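Boletín del taller, enero

Dos pinzas, una cesta de fruta y muchas opiniones
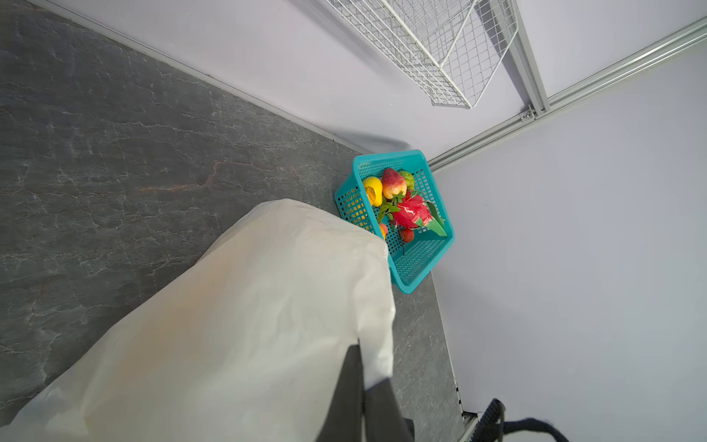
Llevábamos desde el otoño discutiendo si merecía la pena cambiar la pinza del brazo de pruebas, y como en este taller las discusiones solo se acaban por agotamiento o por medición, este mes tocó medir. Las candidatas eran la Fosora, de dos dedos y mecánica conocida, que es la que usamos casi siempre, y la Tistov, de dedos blandos, que llegó en préstamo con un manual de 17 páginas, de las que cuatro son advertencias legales.

La tarea era sacar fruta artificial de una cesta de plástico calada y devolverla a su sitio. Parece un juego de guardería hasta que se intenta. La fruta de mentira tiene la ventaja de que no se estropea y el defecto de que resbala como si tuviera algo que ocultar. Hicimos 342 intentos en total, repartidos a medias entre las dos pinzas, con la misma iluminación y la misma cámara de muñeca. El controlador fue el Plosis de siempre, con el firmware de siempre y su costumbre de siempre de pedir un reinicio justo antes de comer.

La Fosora va muy bien con todo lo que se parece a una bola. Manzana, limón, naranja: cierra, levanta, deja. Con la fresa pasa apuros, porque los dedos llegan al fondo de la cesta antes que a la fresa y el controlador interpreta el tope como un éxito rotundo. Tuvimos varios informes de «agarre correcto» con la pinza llena de aire. Bajar el umbral de corriente lo arregló en parte; a cambio, ahora duda también con la lima.

La Tistov hace lo contrario. La fresa la coge con una delicadeza casi ofensiva y luego no sabe qué hacer con la pitaya. Las escamas se enganchan en los dedos, la fruta gira y el brazo se lleva la cesta entera de paseo por la encimera. En su descargo hay que decir que no soltó la cesta ni una sola vez.

Del tiempo de ciclo hay menos que contar de lo que esperábamos. La diferencia ronda los 200 milisegundos a favor de la Fosora, aproximadamente, y se pierde entera en cuanto la cámara necesita una segunda toma para decidir dónde acaba una hoja y empieza una manzana. Las hojas verdes merecerían un artículo propio. El detector les asignó en algún momento una confianza del 100 % como lima, y no hubo manera de convencerlo hasta que cambiamos la exposición.

Probamos también la cámara Le Goff en lugar de la habitual. Da mejor color y enfoca de cerca sin quejarse, pero el conector sobresale lo justo para rozar la funda de tela del brazo al girar la muñeca. Le hemos pedido al fabricante un conector acodado. Nos ha contestado con un catálogo.

De momento, la Fosora se queda montada y la Tistov pasa al segundo puesto, donde se dedicará a las piezas pequeñas. Quien quiera los registros los tiene en la carpeta compartida, dentro de «pinzas», subcarpeta «pinzas_nuevo», subcarpeta «bueno_este_si». La hoja de cálculo tiene dos pestañas y la válida es la segunda. Si alguien vuelve a ordenar la primera por color de fruta, que por lo menos guarde una copia.

El mes que viene repetiremos la prueba con la cesta atornillada. Se admiten apuestas sobre la pitaya y se agradecería que alguien devolviera la llave Allen de tres milímetros.

Recibes este boletín porque te suscribiste en nuestra página. Si no quieres recibir más envíos, puedes darte de baja en cualquier momento. Gestionar preferencias | Darse de baja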